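4.2 What the walkers told us about stinging nettle and wild parsnip

I'll admit I went into the Totenholm interviews expecting people to shrug off wild parsnip, and plenty of them did. Of the 103 walkers Fergus Niven and I spoke to, 37 said they'd had a blistering rash after brushing against roadside plants, but only six had connected it with sap and sunlight. Most blamed nettles, or bugs, or (my favourite) a new laundry soap.

Alasdair Pollock, who coded the answers separately, was stricter than me about what counted as a burn. We disagreed on two cases and left both out. I still think one of them was parsnip - the streaky marks on the forearm were pretty hard to explain any other way - but fair enough.

Colour came up a lot. People remembered the yellow flowers once we mentioned them, and hardly ever before.
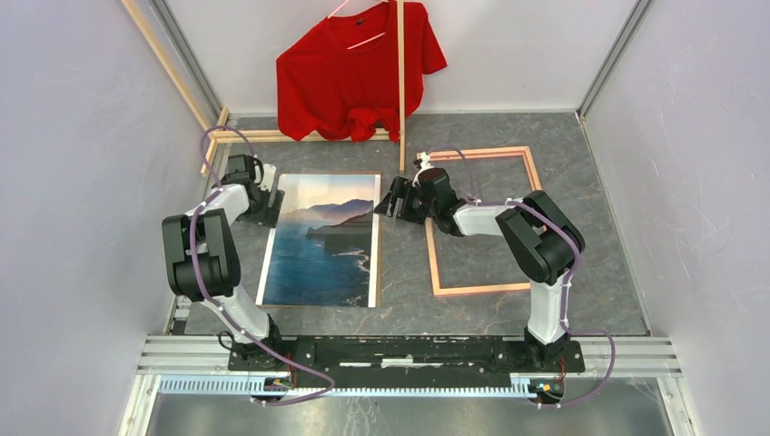
Figure 3. Two-arm workspace with a landscape picture on the floor.

4.3 Signage

The older signs at the Gunn trailhead name the plant and leave it there. Walkers wanted to know what to do next: cover up, wash the sap off, keep the skin out of the sun. We've passed that wording along to the Urkance parks office.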